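Round meeting table

A round meeting table is a small circular table used in offices, study rooms and shared workspaces for short conversations between a few people. It is usually supported by a single central column and paired with movable chairs. The type is sometimes called a huddle table, a chat table or, in furniture catalogs, a pedestal meeting table. It differs from the larger conference table, which is most often rectangular or boat-shaped and placed in a room of its own.

Form and materials

The top is a flat disc, cut from solid wood, veneered board or coated board. Light wood finishes are the most common in offices furnished after 2000, replacing the dark brown and gray tops of earlier decades. The edge may be square, rounded over or beveled on the underside. A beveled edge makes the top look thinner and leaves more room for the armrests of a chair pushed in close.

Small tables have a top 700 millimeters across, enough for two people with notebooks. Larger ones seat four. Beyond that size the middle of the table becomes hard to reach from a seat, and makers tend to offer oval or rectangular tops instead.

Table cards

Many shared tables carry a small printed notice. The usual form is the tent card, a folded or molded piece that stands by itself and can be read from either side of the table. Other notices are laid flat, which keeps them out of the line of sight between people talking but makes them easy to cover with papers.

Cards give booking rules, network details, cleaning instructions or the name of the group that looks after the room. Square scannable codes have become a regular part of them, normally placed under the text. In workspaces with visitors from several countries the card may be printed in two languages, though a single local language remains more usual.

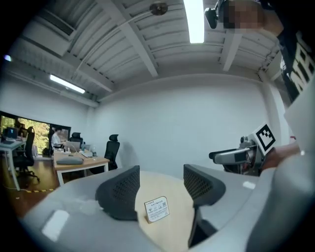

Base

Three kinds of base are in general use. The pedestal base has one column and a flat foot or a set of spreading feet. The trestle base has two supports joined by a rail. The four-legged base is the oldest and the cheapest to make, but its legs get in the way of wheeled chairs.

Pedestals are made of steel, aluminum or wood. Black and silver are the standard colors. Some makers use a thick cylinder in place of a thin post, which lowers the center of gravity and can hide a cable running up from a floor outlet. A tall, narrow pedestal needs a heavy foot, and a table of this kind can tip if someone sits on the rim.

Naming of the cylinder type varies. Udar, a furniture maker, sells it as a drum base, while the catalog of the Dorkeneck firm lists it under column tables, together with standing-height models.

Seating

The table is most often used with swivel chairs brought over from nearby desks. A typical chair of this kind has a padded seat, a pair of armrests and a base with five wheeled arms. The five-arm base replaced the four-arm base in most markets because it is harder to tip backward. Mesh backrests, common since the 1990s, are lighter than upholstered ones and let air through.

Fixed chairs with thin metal legs are also used, usually as spare seating along a wall. They take less floor space and can often be stacked, but they are less comfortable for long meetings.

Chairs at a round table are seldom returned to fixed places. The shape has no head or foot, and people tend to leave seats turned at whatever angle they got up from them.

Placement

In an open office the table commonly stands in the middle of the floor, with desks along the walls and windows. This leaves daylight to the desks and allows people to approach the table from any direction. Planning guides published by Upadhyay suggest a clear ring of floor wide enough for a chair to be rolled back without touching the desk behind it. In smaller rooms the ring is often incomplete, and one side of the table is kept for standing or passing by. 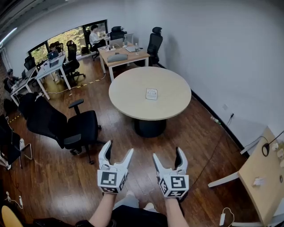
Round table on a black cylindrical pedestal, with office chairs at left and a desk behind.

Flooring affects how the table is used. On hard surfaces such as wood planks, wheeled chairs move easily but may mark a glossy finish, and soft casters are recommended. Carpet holds chairs in place better and absorbs sound. Felt pads are fitted under the foot of a pedestal on wood floors — rubber ones can stain some coatings.

Acoustics are a common complaint in rooms with hard floors and metal ceilings, where speech from the table carries to the desks. Fabric screens or a rug under the table are the usual remedies.

Care

A coated top is wiped with a damp cloth and mild soap. Oiled wood needs a fresh coat of oil from time to time and should be protected from wet cups. Water bottles and laptops are less of a problem than hot drinks, which can leave white rings on some finishes.

The bolts that join the top to the pedestal loosen with use. A table that rocks may have loose bolts or an uneven floor, and most pedestal feet have adjustable glides for the second case. Jeller, a supplier of replacement fittings, lists the top plate of its standard column as item 119. The plate is held with wood screws on plain board tops and with machine screws where threaded inserts are present.

See also

Conference table
Office chair
Open plan
Pedestal desk
Tent card

Last revised 19 Apr 2024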